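Wednesday, August

Natural dye bench, second run of the onion skin and weld pots.

Started at ten past nine. Wool was the Cusalia two-ply, same cone as last time, wound off into small skeins and tied loosely in four places with cotton. Scoured in the big pan with a squirt of the neutral soap, brought up slowly and left to cool with the lid on. The water came out greyer than I expected for a yarn sold as ready to dye, so I scoured the lot again. Worth doing this as routine with the Cusalia from now on.

Mordant: alum at 12 per cent of dry weight, no cream of tartar. Melur Sinaga asked for it to be left out because the tartar pots from July went brassy and she wants to see whether that was the cause. Dry weight of wool 992 g, which makes 119 g of alum. Dissolved it in a jug of hot water first. Held just under a simmer for an hour, then left in the pot over lunch.

Onion skins: 200 g, all brown, from the bag Otport sends over. Soaked since yesterday afternoon. Strained through the old pillowcase. The liquor was dark, nearly the colour of stewed tea, and there was grit at the bottom of the bucket, so rinse the skins before soaking next time.

Weld: dried tops, chopped, same weight as the skins. Kept this pot well below a simmer. Added a pinch of chalk after twenty minutes and the liquor sharpened up straight away.

Skeins in at 1.15. Onion pot lifted at 2 o'clock, weld pot left another half hour. I turned the skeins by hand with the dowels and did not stir.

Results, written up once dry to the touch:

Onion, first bath: warm orange-brown, even all the way through. One skein has a pale band where the tie was too tight. My fault.

Onion, exhaust bath: soft gold, better than the first bath to my eye. Melur prefers the first.

Weld, first bath: clear cold yellow, slightly green in daylight by the door. No brassiness. This supports leaving out the tartar, though the July pots also used the Wuisan water tank and today's used the mains, so two things have changed and I can't say which did it.

Weld, exhaust bath: lemon, pale but clean. I would be happy to put this on the shade card as it is. 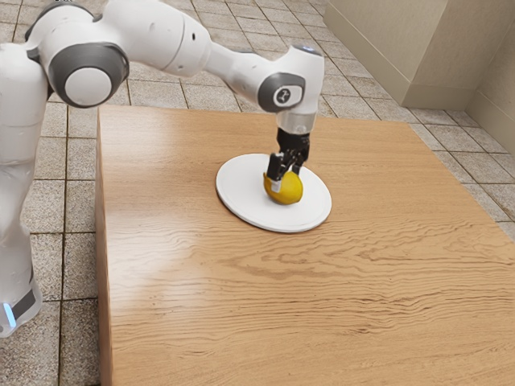

The iron dips still need doing. Plan is to take 6 small skeins, three from each first bath, and give them short dips in the weak iron solution at one, three and five minutes. Use the enamel pan with the chipped rim and keep it away from the weld pot, as the smallest trace of iron will dull that yellow.

Washing fastness strips are stitched to the white cotton and labelled in pencil. Light strips go in the Pisside window, half covered with card, and come down at the end of the month.

To order: alum, cotton tape, pH papers. The thermometer with the red cap reads high against the other one. Have put tape round it.

Pots emptied and rinsed by twenty to five. Extractor left running.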